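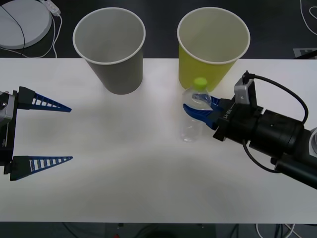

Two paper cups and a green-capped bottle on a white tabletop.

4 min read

The 1948 Olympic marathon has been waiting for its movie. Now it's getting one, sort of.

Jasbridge, the small studio behind a run of low-budget sports dramas, has picked up "The Last Nine Miles," the story of a made-up runner set loose in the very real London Games. Script is done. Cameras roll in October. No lead announced yet, and the studio isn't dropping hints.

The source is a slim novel, 344 pages in the big-print edition, a lot less in the one most people own. Long out of print. Adberg reissued it two years back and it found readers fast - runners mostly, then book clubs, then whoever reads option news for a living.

What's the pitch? A mill worker from Felcombe gets a late spot on the team, goes out too fast, falls apart. The whole film is the falling apart. 78 minutes of running, if the script holds, with flashbacks kept short. Risky. Running is hard to shoot, everyone knows it, and most directors give up and cut to the crowd.

Benítez, the effects house, is handling the stadium. They've done packed stands before, on a boxing picture last year, and those looked good from far away and a bit waxy up close. Lets hope for more far away.

The budget is small. The studio wants 9 weeks of shooting and real roads, no treadmills. There's talk of a festival spot first, then theaters. Streaming after that, no deal signed.

I read the book on a train and missed my stop. The ending is quiet and kind of brutal, and if they change it teh fans will howl.

Last updated January 2, 2025

Comments

miler_dad: Please keep the ending. Please.

reelgone: 78 min of running?? I'm in

oldspikes: Boxing one was better than he says. Stands looked fine to me.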